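Comparing two parallel grippers with a box of coloured cubes

If you have two arms and can't decide which gripper settings to keep, try a cube session! It's cheap, it's quick to reset, and it shows up differences you'd never spot by opening and closing the fingers in mid-air.

What you need: a matte mat (shiny tabletops give our cameras grief), a handful of small wooden cubes in several colours, and a notebook.

1. Lay the mat flat and scatter the cubes. Leave a few in a loose bunch and push at least two right up against each other.

2. Pick one arm to go first and park the other with its fingers open, well above the mat.

3. Start with a single cube near the edge. Close slowly, hold, lift, put it back down. Do 30 grasps before you change anything.

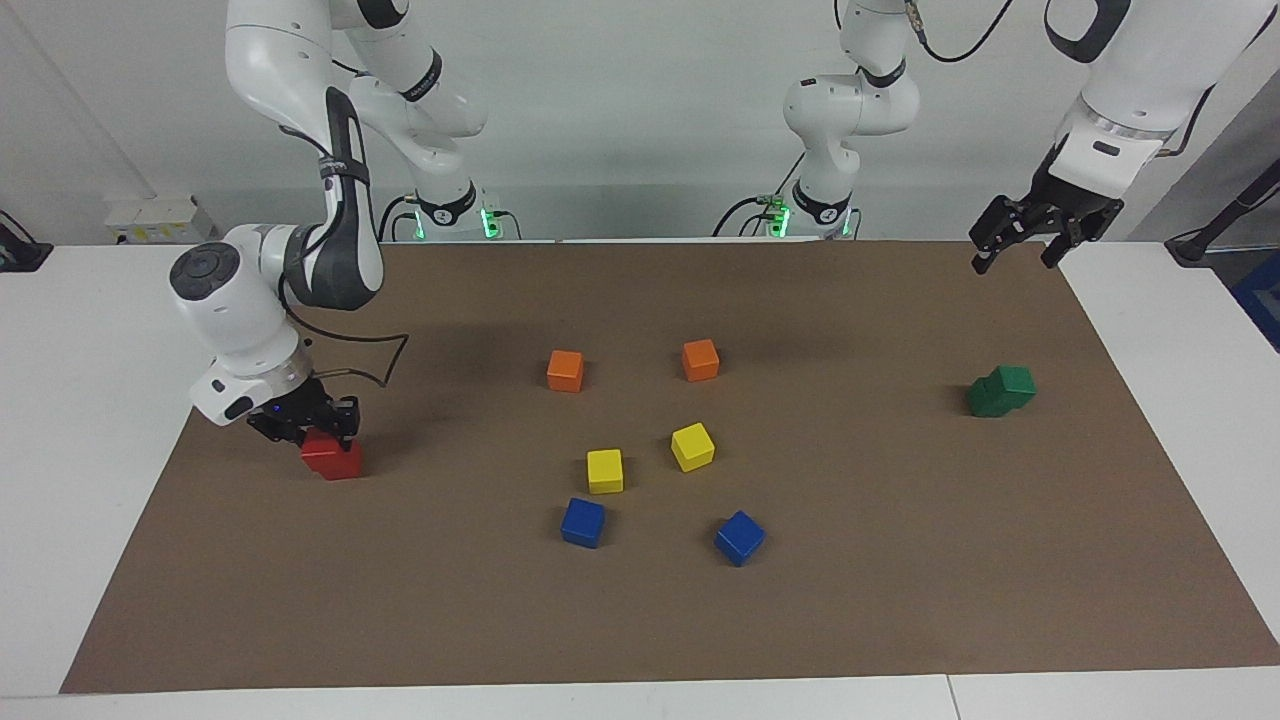

Right gripper closed on the red cube, left gripper open and waiting. The two green cubes are the touching pair from step 1.

4. Now go for the touching pair. I love this part, as finger thickness suddenly matters a lot. Approach from different angles and write down every nudge, even the tiny ones.

5. Swap arms and repeat with the same layout. Halldóra Bundgaard at our Pendton lab marks the starting spots with pencil dots, and I've happily stolen the idea.

6. Compare misses by cube position first, then by colour if a camera is choosing the target.

Our last round came to 283 grasps, and most of the misses were on rotated cubes. Slowing the final approach helped more than squeezing harder. If yours goes the other way, check the wrist calibration before you touch the grip force.

Next up: the same routine with soft fingertips, in September.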